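Journal > Lestomdale > January

Up at 6:15 and wide awake, which never happens to me. I made coffee in the good pot and stood at the kitchen window in my socks telling myself I would write the talk before lunch. It is now after ten at night and I have one paragraph and a title I hate. But it was a good day, so I'm putting it down before I lose it.

The talk is the sourdough one. Dalia roped me into it back in the fall, when saying yes felt like something that would happen to a different person. Twenty minutes on keeping a starter alive through a cold winter, with a bit on rye at the end. I know all of it by hand and none of it by mouth, if that makes sense. Every time I try to write "how sour is too sour" I end up in the kitchen sniffing the jar.

So I walked it off. I went the long way, past the university, mumbling my opening lines like a crazy person (it's a good place for mumbling, all that open space and everybody busy with their own stuff). 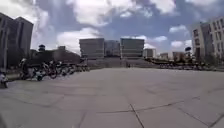 What I figured out on the walk is that I've been starting in the wrong place. I had this whole speech about wild yeast and what lives on the grain, and really people just want to know why theirs died. Mine has died three times. Well, two deaths and one murder — I put it in the oven to keep it cozy and then preheated for pizza. I should open with the pizza! Gleice laughed so hard when I told her that she had to put the phone down.

Then I stopped at the Travevex bakery for one of their dark loaves, purely for research. Very tight crumb, lots of caraway, a crust you could shingle a roof with. I ate the heel before I got home. I think they're using a scald, where you pour boiling water over part of the flour the night before, because it had that sweet, almost malty thing going on. I tried it last winter and got a brick. Algirdas says I let it cool too long and then rushed the rise, and he's probably right, he usually is about rye, but I'm not going to tell him so until I've had another go.

Lunch was the rest of the loaf with herring and a boiled egg. Then I fed the starter, 40 grams of rye and the same of water, and put it on top of the bookcase where it's warmest. It was flat and sulky this morning. By four it had pushed right up under the lid and smelled like green apples, and I got way more excited about that than a grown woman should.

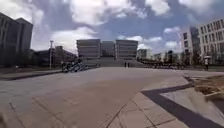
Zineb called around suppertime about her own talk (she's on after me, flatbreads, and she's going to be wonderful and I'm trying to be fine with it). She has cards. Color-coded cards! She read me the whole first half and I only interrupted twice. She thinks I should bring a jar to pass around so people can smell it. I love that idea, except I know exactly who will stick a finger in. Maybe two jars, a show jar and a real one.

We got off the subject after that and ended up on her sister's wedding, and whether you can bake enough rolls for that many people in a home oven. You can, but you'd have to start freezing them now and you'd hate everyone by the end. I offered to do a batch. Why do I do this?

Mixed a dough at eight: 554 grams of flour, mostly rye, caraway toasted in the dry pan, a spoonful of the dark syrup. I did the scald and let it get to just barely warm this time. It's under a towel next to the stove and I've already looked at it more than is useful. If it comes out I'll take half over to Aigars, who lent me the big banneton before the holidays and has been very polite about not asking for it back.

Tomorrow: bake early, write the middle part of the talk, buy more rye, call Mom. Find the lid to the second jar. I think it's under the sink behind the vinegar.

Questions or starter requests: use the contact page | © Lestomdale Kitchen Diary | Back to top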